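Feb 14, 2023, bench notes, tray prep trial, Clarkbridge kitchen job

Long day, good day. Writing this down before I forget the order of things.

Background for whoever picks up this notebook after me: Clarkbridge sends out 900 cold trays a day from the production kitchen, and every tray gets a plate with one or two whole items on it. Apple, boiled egg, small potato, roll, whatever the menu card says. Right now people stand at the line and do that by hand, same reach, same turn of the wrist, whole shift. The kitchen lead told us at the January visit that shoulders go before knees do. So the idea is that the two-armed unit takes the plate station and the people who had it move to menu checks, allergy cards and the hot side, where they've been short for ages.

I love this job, by the way. I've done packaging lines and bottle lines and this is the first one where the folks on the floor sent us a list of what they want before we asked!

Morning went to setup. Plain white tabletop, one plate, one item at a time, carpeted room (the kitchen has tile, note to self, check how far the base shifts on tile). Controller box is the Akano, firmware as shipped. Arm cables still hang longer than I'd like. Need clips before anyone from the kitchen stands next to it, they will worry about catching a sleeve and they'll be right.

Approach from above with the left hand, the other one parked to the side. Thumb goes low, fingers stay nearly straight until the last bit. This is the part I keep fiddling with. If the fingers curl early they push the fruit toward the rim, and on the line that means somebody has to lean in and fix it, so we've given them a worse job than the one they had.

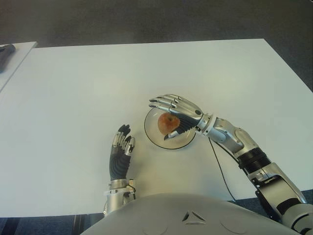

Bañuelos wrote back on the shared log at lunch: I did plates for six years before I came over to the build side, and leaning in to fix things was most of the shift even with no robot there. What I'd want to know is who gets to stop it. If I have to wave at a supervisor every time it fumbles an apple, I'll hate it by Wednesday. Put the stop where my left hand already is, and let me restart it myself. Also please don't make it faster than the person next to it. We used to have a labeler that was faster than us and all it did was stack up and make everyone feel slow.

That's the best note we've had all month and I moved two things up the list on the strength of it. Stop and restart both go to the person at the next station, no key, no badge. And pace follows the person downstream. I had the cycle set from the tray count, so the robot would have been setting the rhythm for the whole line without any of us deciding that it should. Glad it got caught on a table in our own room.

Did some of the pace change in the afternoon. The wait state is ugly (it just hangs there with the item held) but the kitchen folks may like that, since you can tell at a glance that it's waiting for you. Will ask. If they'd rather have it pull back to the side, that's an easy change.

Other thing from the afternoon: small round items. I want the same program for everything in that size range so the kitchen can change the menu without calling us. Thumb out, fingers folded over the top, come in from the right and stay level with the plate instead of dropping from height. I had it backwards in the first draft and was lifting far too much for a move this short.

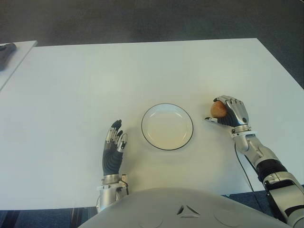

The left hand doesn't need to be doing anything during this, but I'm leaving it up near the plate for now. Later it could steady the plate if the line shakes. Don't want to add it before someone in the kitchen says they see plates creeping.

Training. Corkik did the last rollout on this floor and left a binder, 200 pages. No one opened it. I'd like to try 50 minutes at the table with each crew, hands on the stop from the first minute, and one laminated card that they write themselves after. They know which words make sense at six in the morning and I don't.

Open items:
Cable clips, both arms
Stop and restart at next station, wire it and test with gloves on
Pace follows downstream, finish and log
Ask about wait position
Tile floor check, base shift
Fix the part number on the wrist spare, the sheet says 1773 and the bag says something else
Find out what happens to the shift premium if the plate station goes away. It was paid as a repetitive post. People will ask on day one and we should have the answer from Clarkbridge in writing before the March visit

Leaving the table set up for the morning.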